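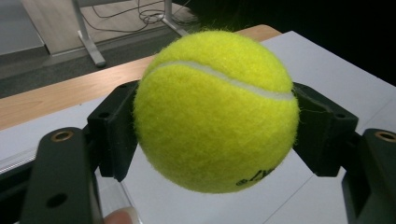 A gripper with no robot on the end

Aigars Ramanauskas started with the hand and left the arm for later. Most people who build a robot at home do it the other way about, he says, and end up with a fine set of motors and a clamp that can't pick anything up.

His gripper is called Skorna and is now on version 2. It has two facing fingers on linkage arms, with brass-coloured bushings at the pivots, and you work it with your own hand. There is no arm to bolt it to yet. The fingers close on whatever you point them at, and a camera mounted on the tool records what they are doing. When the arm is built, the recordings will be used to teach it the same movements.

Ramanauskas works at Zullwood, a shared workshop where members pay by the month and bring their own projects. He is there on Tuesday evenings, usually from seven until somebody wants to lock up. He keeps the parts in a biscuit tin and the drawings in a ring binder, with each change pencilled over the one before.

Version 1 was too heavy. It had steel side plates bought from Plustent, a small metal supplier, and his wrist gave out long before his patience did. The rebuilt tool weighs 700 grams. He went over to plastic for the fingers and moved the pivots further apart, which took the wobble out of the tips. The angle of the inner faces took much longer. Set too steep, they squeezed a round object forwards and out. Set flat, they struggled with anything thin.

The fingers are scuffed by now, and he has no plans to tidy them up. A new pair takes an evening to fit and line up, and he would sooner spend the time recording.

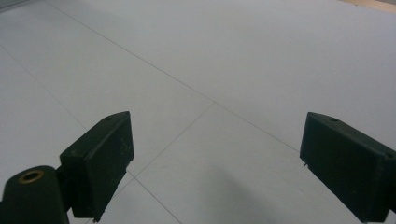
ON THE FLOOR

Approach is the part he finds hardest to get right. A person reaching for something on the ground slows down without thinking about it and corrects the hand in the last few inches. Ramanauskas wants those corrections in the recordings, so he tries not to rehearse. He comes in low, with the fingers open, and lets the aim drift if it drifts.

Shadows are a nuisance. The tool throws one ahead of itself on a pale floor, and in his first attempts the software took the dark patch for an object. He now records at different times of day and from different sides, so that the shadow never falls in quite the same place.

He has tried mugs, socks, blocks of pine and a bicycle bell. He keeps coming back to tennis balls. They give a little when gripped, they roll if the fingers arrive unevenly, and they cost next to nothing. A bad approach shows up straight away – the ball is off across the tiles and you have to go and fetch it. 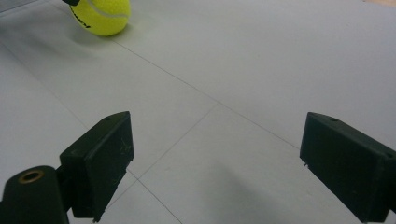
Gebremichael thinks the arm should have come first. In her view a human wrist is too forgiving, and the recordings will be full of small twists that no home-built arm could copy. "He'll have a lovely library of things his robot can't do," she says.

Ramanauskas accepts some of that. He has begun keeping his elbow tucked in and turning his wrist less, which makes the work slower and gives him a stiff shoulder by nine o'clock. The arm he has drawn has six joints, and he thinks it can manage most of what he is recording now. The motors for the first two are on order. The base will be cut from a piece of worktop, if he can find one thick enough.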